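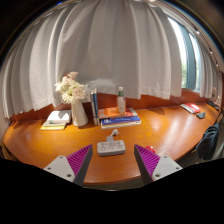
How I tidy a desk that sits under a window

My desk gets messy in layers. Books first, then cords, then whatever I was drinking. I used to put off sorting it until the weekend, but now I do it in about 30 minutes with a cup of coffee going, and I kind of enjoy it!

Start with the books. Pull them all together and decide which ones you've opened this month (be strict). Lay the big ones flat with the heaviest at the bottom, and stand up the one or two you're reading so you can grab them by the spine. A flat stack makes a perfectly good bookend - I've never bought a real one.

Next, the power strip. Unplug everything, wipe the strip with a dry cloth, and only plug back in what you use daily. Keep it well away from vases and drink bottles, please. I learned that one with a lamp.

Now dust. Shake out the curtain before you wipe the wood, or you'll be doing it twice. I use a barely damp cloth and then a dry one, going with the grain.

Flowers go back last. Change the water at the sink, trim the stems a little, and set the vase where your elbow won't find it. Mine last 7 days if I remember the water.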